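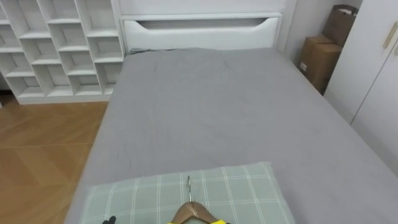 *Fig. 5-1. Head view: hanger in the yellow gripper, above the plaid pillow.*

## 5 Setting up the bedroom cell

Read this section before the first power-on of the day, and again after each change of hand or gripper. It is written for operators who have already finished the general training on the Humisine controller. Mechanical installation of the cell is in Section 3. Repair of the arms is in Section 7.

The bedroom cell is used for cloth work: hanging, moving and laying garments beside and on the bed. The robot works from the wooden platform. The order of the steps is important – the head view check must be done after the platform check and never before it.

### 5.1 Before power-on

1. Turn the main switch of the controller to OFF and hang your tag on it.
2. Push the platform by hand against the bed. There must be no gap between them, and the platform must not rock. If it rocks, stop here and go to Section 3.4.
3. Walk along the full length of the cable with your eyes on it. Look for cuts, flat places and sharp bends.
4. Lay the floor part of the cable in one long curve. Do not make a coil and do not put tape across it.
5. Check that the upper part of the cable falls free behind the shoulder and does not touch the elbow in any arm position.
6. Clean the platform boards with a dry cloth. Also clean the soles of the two feet.
7. Make the bed. The sheet has to lie smooth on top. Small creases are acceptable.
8. Put the cloth items for the session where the task sheet says. Remove everything from the bed that is not on the task sheet.

**Caution:** Do not step on the platform when the controller is on, also not when the motors are released. Hands and grippers can close without a warning sound.

**Note:** Sand and small stones come in on shoes and damage both the floor and the soles of the robot. We ask operators to use indoor shoes in this room.

### 5.2 Fitting the end tools

The cell can be used with the yellow and black grippers or with the black Dondelard hands. The couplings are the same. Always fit the same kind of tool on both arms; the controller does not accept a mixed pair.

1. Support the forearm with your free hand. Without power the wrist is heavy and it will turn.
2. Open the locking ring until the two marks meet.
3. Pull the old tool straight out. Do not twist it.
4. Look into the connector. If a pin is bent, do not try to make it straight yourself. Put a red tag on the tool and take the spare.
5. Push the new tool in until you hear the click.
6. Close the ring by hand, then with the ring key. Set the key to 2 Nm. More is not better here, the thread is aluminum.
7. Write the tool number in the cell log, left arm first.

After a tool change the finger zero is lost. Do 5.3 completely, also if you only took the tool off and put the same one back.

### 5.3 Power-on and finger zero

1. Remove your tag and turn the main switch to ON.
2. Wait until the status lamp on the controller is steady. A blinking lamp means the self-test is still running.
3. Choose **Cell > Bedroom** in the Kaewmanee panel. Do not choose **Last used**. This option loads the old tool file, and the fingers will then close too far.
4. Press **Arms down**. Both arms must hang at the sides of the body and the fingers must be free of the bed and of any cloth.
5. Press **Finger zero**. Keep your own hands away.
6. Compare the tool name on the panel with the name on the tool.
7. Let the arms stay in this position for five minutes. In this time the wrist motors come to working temperature.

If the panel shows code 94, the controller has found a finger that does not reach its end stop. In most cases a thread or a piece of lint is in the joint. Turn the power off, remove it with the plastic tweezers (not the metal ones), and start again from step 1. When code 94 comes back a second time on the same finger, change the tool.

### 5.4 Setting the stance

The robot stands on the platform in a staggered stance, with one foot further to the front. This gives it more stability when an arm reaches over the pillows.

1. Choose **Stance > Platform**.
2. Hold the stop button in your hand and stand on the door side of the room.
3. Press **Place feet**. The robot makes small steps until both feet are in position.
4. Check from the side that no part of a foot is over the edge of the platform. Both soles must be flat on the boards.
5. If a foot is too near to the edge, use **Shift** in the panel. One press moves the foot by a small amount, and up to 40 mm in total is allowed. If you need more, lower the robot on the hoist and begin the stance again.
6. Check the cable again. When the robot turns, the cable sometimes goes under the heel.

**Caution:** Never correct a foot with your hand or with your own foot while the motors are on.

### 5.5 Head view check

This check is done for the gripper set. It tells you if the head camera is still at the angle which was used for teaching.

1. Press **Look down**.
2. Give the hanger to the gripper with the hook pointing away from the robot. Hold the hanger at the ends of the wood and keep your fingers out of the middle.
3. Press **Close** and let go only after the panel shows **Held**.
4. Compare the live view with Fig. 5-1. You must see the white headboard at the top and the hanger at the bottom center, with its hook pointing up to the headboard.
5. If the headboard is missing, or stands clearly to one side, loosen the two neck screws by a quarter turn, correct the head, and tighten again. Repeat the comparison.
6. Save the view with **Keep as reference** only when the cell has been moved. In daily work please do not save. In April we lost the good reference in this way and had to teach the hanging task again from zero.

The light in the room has more effect than people expect. Close the curtains and use the ceiling light also on bright days. A strong reflection on the parquet can be taken for an edge by the older software, and then the arm goes slow or stops.

### 5.6 First cloth run

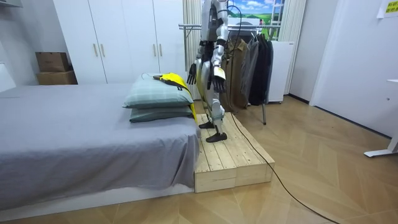

**Can the first cloth run be done with a garment that has a metal zipper?**

Use a garment without metal for the first run after a tool change. Metal zippers are allowed from the second run, but the zipper must be closed and the finger force must be set to **Low**.

1. Check that the arms are down and the panel shows **Ready**.
2. Choose the task and set the speed to **Slow**. The speed setting is kept from the session before, so look at it each time.
3. Say "start" loudly to the other people in the room and press **Run**.
4. Watch the wrist at the moment of lifting. The cloth should come up without pulling the pillowcase or the sheet with it.
5. If the sheet moves, press the stop button. Open the hand from the panel. Do not pull the cloth out of closed fingers, the finger tendons are thin and they will stretch.
6. After one good run, set the speed to **Normal**.

**Note:** Heavy coats stay on the rack during the first run. The rack must stand outside the reach of both arms, and its feet must not stand on the cable.

### 5.7 End of the session

1. Wait until the hands are empty and press **Arms down**.
2. Choose **Park** and wait for the message **Safe to switch off**.
3. Turn the main switch to OFF.
4. Remove lint from all finger joints with the soft brush. Brush from the palm to the tip.
5. Feel the wrist covers with the back of your hand. If one is much warmer than the other, write this in the log.
6. Hang the garments back on the rack and put the pillows in a stack at the platform end of the bed.
7. If the cell will not be used on the next day, take the tools off and put them in their case. Close the couplings with the caps.

The weekly cleaning is done on Sunday when no session is planned. For this work see the table in Section 6.2. Spare rings, caps and brushes can be ordered from Sirbridge with the part numbers on the inside of the controller door. Please order the caps in pairs – single caps are not in stock.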